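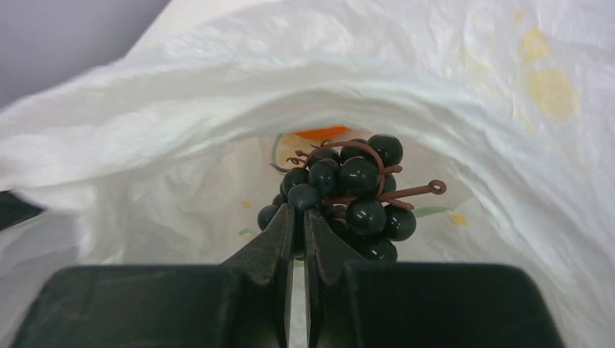 Chapter 9
Bagging and Carrying Out

9.1 Scope of the chapter

The preceding chapter ended at the checkout counter, with the order scanned and paid for. The present chapter covers the interval between payment and the door. It deals with the thin plastic carrier bag, the methods of opening and filling it, and the order in which goods are placed inside. Paper sacks and reusable totes are treated in Chapter 10, and the handling of frozen goods over longer distances in Chapter 11.

Bagging is often assigned to the newest member of staff and taught by imitation. The result is wide variation between stores and between shifts in the same store. The procedures given below follow the Sestier sequence, which was drawn up for small groceries with a single packing shelf per lane. Where the Gunby sequence differs in a way that affects the result, the difference is noted.

After completing the chapter, the student should be able to

state the parts of a film carrier bag and the load each part bears;
open a bag on a flat shelf and on a rack;
sort an order into base, wall, and crown goods;
place soft produce so that it carries no weight from above;
recognize a bag that should be withdrawn from use.

9.2 Terms

Film. The plastic sheet from which the bag is made. Film has almost no stiffness. The bag takes its shape from its contents and from the way the upper edge is arranged.

Mouth. The opening through which goods pass. When a bag lies on its side, a crinkled mouth can hold a wide arch with no support from the hand. When the bag stands upright, the mouth tends to fall inward until the first heavy item has been placed.

Lip. The upper edge of the film. A lip that rolls forward forms a rounded fold, and this fold gives the mouth a little firmness. A single flat layer of film gives none. The rolled lip can be seen in the photograph at the head of the chapter, where it hangs over the opening and shades the interior.

Base. The bottom seal and the film immediately above it. In an ordinary bag the base is the first place to fail under a point load, such as the corner of a carton.

Base goods, wall goods, crown goods. The three classes into which an order is sorted. Base goods are heavy and rigid. Wall goods are flat-sided and stand upright. Crown goods are soft, light, or easily marked, and are placed last. Grapes, berries, bread, and eggs are crown goods in every system in common use.

Headroom. The vertical distance between the top of the load and the lip. Insufficient headroom is the usual cause of crown goods rolling out when the bag is lifted.

9.3 Opening the bag

A new bag leaves the pack with its two faces pressed together. The faces must be separated before anything else is done. Take one face of the lip between thumb and forefinger of each hand and slide the two layers in opposite directions. Blowing into the bag is not permitted at a food counter.

Once the faces are apart, there are two ways to proceed.

Rack opening. The handles are hung on the arms of the rack and the front face is drawn toward the worker. The rack holds the mouth at full width. The method is fast and suits a high volume of orders. The bag must be the size for which the rack was built. Most Leitner racks accept 2 sizes, marked on the crossbar.

Side opening. The bag is laid on its side on the shelf with the mouth facing the worker. The upper layer is raised and allowed to arch, and goods are slid in along the lower layer. Side opening is slower, but it gives a clear view into the bag and lets the hand travel level. It is preferred for long items, for boxed goods in a single row, and for a small order consisting entirely of produce.

In side opening the arch is kept up by creases in the film and is easily disturbed. A hand or item that brushes the upper layer on the way in will often pull it down onto the goods. Enter low and near the middle of the mouth. Withdraw along the same path, with the fingers only slightly parted after release, or the back of the hand will catch the lip and carry the bag along with it.

9.4 Sorting the order

Sorting takes place on the shelf before the first item is bagged. With a short order the worker may sort by eye. With a longer order the goods should be physically divided into the three classes, base goods nearest the bag.

The Sestier sequence calls for the following steps.

1. Set aside any item that the customer wishes to carry by hand.
2. Separate cleaning products from food. They do not share a bag.
3. Separate raw meat from all other food and wrap it.
4. Group the remaining goods as base, wall, and crown.
5. Divide each group among the bags to be filled, so that every bag receives some base goods.

The Gunby sequence reverses steps 4 and 5. It fills one bag completely before opening the next. The order leaves the counter sooner, but the last bag tends to hold crown goods alone, and a bag without base goods will not stand.

9.5 Placing bunched fruit

Grapes require separate treatment. The bunch is irregular in outline, its outer fruit is exposed on all sides, and its parts shift against one another when the bunch is turned. The following points apply whether the fruit is loose or in a vented pouch.

The bunch is lifted from above or held across its width, with enough contact to prevent swinging. Holding a bunch by one grape is incorrect. The grape detaches or splits, and the remaining weight drops.

The bunch is lowered until it rests on a surface and is then released. Release from a height, even a small one, is counted as a drop in the practical assessment.

Side opening is recommended where the bunch is to be placed in a bag by itself. The bunch enters centrally, clear of the film on both sides, and is set down on the lower layer. The bag is then raised by the lip, slowly, and the bunch settles onto the base.

No item is placed above a bunch of grapes except another crown item of lesser weight. A loaf may rest on grapes. Grapes may not rest on a loaf.

Practice pieces. Early exercises should be carried out with toy fruit. A toy bunch with dark, glossy grapes is easy to follow against white film and withstands repeated handling. The weight of a toy bunch may differ from that of real fruit, and students should move to real produce before the assessment. Erhan Dursun's course notes for the Verden training store allow 19 trials with toy fruit and 3 with real fruit. The same division is used in the exercises at the end of this chapter.

9.6 Condition of the bag

Bags kept for practice are reused many times and should be inspected at the start of each session. Bags for customers are used new.

Creasing. Creases alone are no reason to withdraw a practice bag. A well-creased bag often holds its mouth open better than a new one in side opening.

Staining. A stained bag may be kept for exercises with toy goods. It may not be used with food of any kind. Printed marks should be told apart from stains by their edges. Print has a defined outline, such as a line or leaf shape. A stain is usually blotchy and fades outward.

Holes. A bag with a hole at the base is discarded. A hole in the side wall above the level of the load may be tolerated in practice but is recorded.

Handles. A handle that has stretched to a narrow cord is near failure. Both handles are compared, and if one is visibly longer the bag is discarded.

9.7 Common faults

Fault: the upper layer collapses onto the goods during side opening.
Correction: re-form the arch before continuing. Do not push goods under collapsed film.

Fault: the bag slides backward as the item is inserted.
Correction: hold the lower layer at the lip with the free hand.

Fault: the bunch rolls toward one side after release.
Correction: set the broadest part of the bunch downward. If the shelf is uneven, change the position of the bag.

Fault: the item returns with the hand.
Correction: open the fingers fully enough to clear the stem before withdrawing.

9.8 Preparatory exercises

Exercise A. Lay a film bag on its side and form an arch at the mouth. Remove both hands. Record whether the arch stands. Repeat with a new bag and with a creased one.

Exercise B. Place a toy bunch of grapes in the bag by side opening without touching the upper layer. Remove it by the same path. Complete the full number of trials given in 9.5 before changing to real fruit.

Exercise C. Sort the sample order in Table 9.1 by the Sestier sequence and then by the Gunby sequence. For each, list the contents of every bag from base to crown and state the headroom remaining.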